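From: Chathurika Begum
To: okby-house list
Date: Saturday, September 8, 2001
Subject: Re: plates, bowls and the playroom shelf

On Thursday Hettiarachchi wrote:

> Could someone tell me where the kids' dishes are supposed to live now?
> I went looking for a bowl at snack time and found two in the drying
> rack, one in the toy bin and the rest in the tall cupboard that the
> little ones can't reach. Also the plates are mixed in with the grown-up
> ones from Orkmont, and those are heavy. I don't mind where things go
> but I'd like it to be the same place two days in a row.
>
> And is anybody using the long table? Every time I want to lay out
> lunch there are toys on it.

I moved the dishes in February when we had the leak under the sink, and I never moved them back. Sorry. I wrote the new places on a card and taped it inside the tall cupboard door, but the card fell off at some point and I only found it last week behind the flour.

What I would like to do is put all the kids' bowls and plates on the low shelf to the left of the stove, plates underneath and bowls stacked on top. I measured the shelf and the inside is 749 millimeters wide (my tape only has metric on the side I can read), so there is room for the dishes and the cup basket next to each other. The Orkmont plates can stay in the tall cupboard. They chip if you look at them, and I would like them out of the kids' way for that reason too.

Please don't stack the bowls more than five high. The shelf above is lower at the back than it is at the front and the top bowl catches when you pull the pile out. I have picked up that pile off the floor enough times.

About the toy bin. The kids take bowls for pretend cooking and I don't think we will stop them. My suggestion is that we give them a few pieces for good, mark the bottoms with nail polish, and let those stay with the toys. Anything without a mark comes back to the kitchen and gets washed before somebody eats out of it. I have a bottle of red polish I am never going to wear. If you find an unmarked bowl with toys, just bring it to the sink, you don't have to ask whose it was.

On the long table - yes, people are using it, mostly for sorting. When things come out of the playroom they get put at the far side, up against the edge, and the near side is supposed to stay open so there is somewhere to work or set out plates. That part has been going fairly well. What doesn't happen is the second half, where somebody puts the far side away. I'd say whoever does lunch can push the toys together and leave them, and whoever closes up in the evening puts them on the shelves. If it is your evening and you really can't, send a line to the list so the morning person knows.

The table top could use a better cleaning as well. It's two boards, and crumbs go down into the seam between them. A damp cloth just packs them in tighter. I've been running an old toothbrush along it first and wiping afterward. The gray smudges come off with baking soda but the scuffs don't, at least not for me. Gumia thinks they will sand out. I'd sooner live with them than sand it and have to find matching paint, but if Gumia wants to try a small spot on the underside I won't argue.

A few leftovers from the last round of messages:

The drying rack. It is too small and we all know it. I saw one at the hardware store with three tiers but it won't fit under the window. I'm still looking. Until then please dry the big pot and put it away by hand, because it takes up half the rack.

Lids. There is a bag of lids on top of the refrigerator that don't fit anything we own. If they are yours, take them by next weekend. After that I'm putting them out.

Cups. We are short on small cups again. Check your cars.

I can do the dish shelf tomorrow afternoon after two if somebody will take everything out of the tall cupboard beforehand. It goes much faster with one person handing down and one wiping. Hettiarachchi, if you come by, I'll show you where things are going and you can tell me if the shelf is too low for your back - that was the complaint last time and I'd rather hear it before I fill it up.

Chathurika

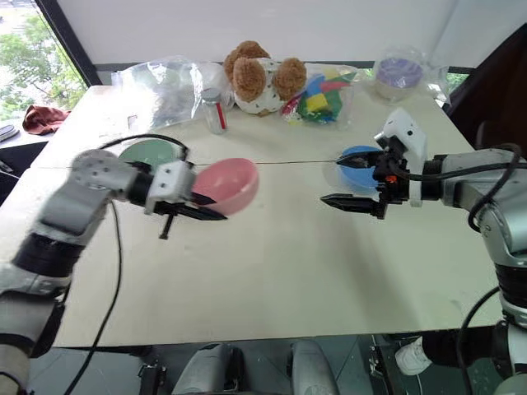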